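Courses > Consumer Behavior > Unit 6 > Handout: Does Tidying Save Money?

Meron Derese
16/10/2025

We use cookies to remember your settings. Accept or manage choices.

Read this before the seminar. Bring a pen and at least one objection.

The claim we are testing

Storage sellers have told us for years that an organized home is a cheaper home. The argument goes like this. You buy a second jar of cumin when you can't find the first. You throw out food you forgot you had. If everything has a place and you can see it, both kinds of waste go away, and the bins pay for themselves.

It sounds right, and that should make you suspicious. Look at who is saying it. The Flikside catalog puts the saving at 700 dollars a year for a family. Lamon, which sells much the same kind of bin, says 1000. Neither one says how it got there. I wrote to both in September and got a discount code from one of them.

What would count as evidence

Suppose you ask people who just bought a set of bins whether they waste less now. Most will say yes. They have spent money and a Saturday on this, and they would like it to have been worth it. You have learned how they feel about the purchase. You have learned very little about the trash.

A better test would weigh what gets thrown out, before and after, in homes that got bins and homes that didn't. It would also have to run long enough for the novelty to wear off. Two weeks is useless. Almost any change in the kitchen makes people pay attention for two weeks.

The study most often passed around is the Marchetti report. Read the method section, which is one paragraph long and sits behind the recipes. People signed up for it themselves. They were given the bins free, along with a food diary, and keeping a diary changes what people eat and buy with or without a bin in the house. There was no group that got only the diary. So the report can't tell the two apart, and its authors don't try.

See-through or not?

Clear plastic gets a claim of its own. If you can see it, you will use it. Sellers treat this as settled. But "clear" covers a lot of ground, from glass-like to cloudy, and a shelf full of see-through boxes is also a shelf full of visual noise. After a while you stop looking. I know of no good test that compares clear bins with plain ones that have a label on the front, and a label costs next to nothing.

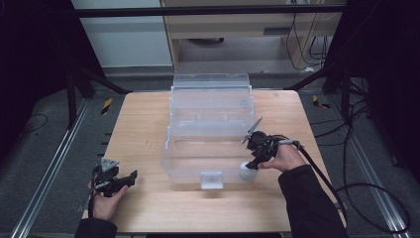
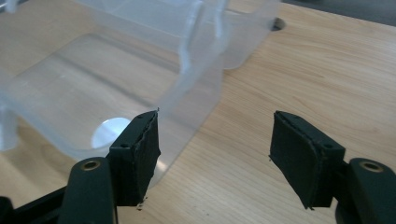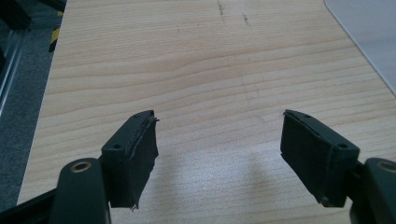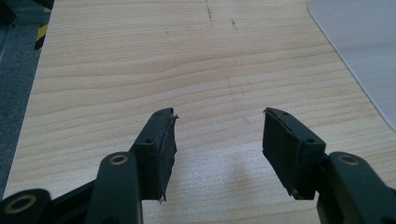
Tabletop views; the first two include a plastic storage container.

Shape matters too, or so we are told. Stepped and tiered bins sell at a higher price than flat ones, on the grounds that the back row stays in view. Maybe. The back row is also harder to clean, and a divided bin holds less than the same space left open. Work out the price per quart yourselves before you accept the word "efficient."

The other side

Gebremedhin Gebremichael, who teaches the Thursday group, thinks I am too hard on all this. His point is that small frictions do change behavior, and that a thing you have to dig for is a thing you won't use. I agree with the general point. My trouble is with the jump from there to a dollar figure. He also says his own pantry has worked much better since he sorted it. I have seen the pantry. It is very neat, and he still owns two open bags of lentils.

There is a cost that rarely gets mentioned – empty space invites shopping. Someone who buys six bins may well fill six bins. Iteck ran an ad last year with the line "room for more," and I would like you to think about what that line is for.

For the seminar

Pick one claim from a storage ad, in print or online. Write down exactly what it promises, in the seller's words. Then write half a page on what you would need to measure to find out if it is true, and for how long. Say who would pay for that work and whether they would want the answer.

Don't hand in a review of the product. Last year I got several. I also don't need to hear that results may vary – tell me what they vary with.

Hand it in on paper at the start of class. If you argue that the savings are real, fine, but show me the sums, with the price of the bins taken off first.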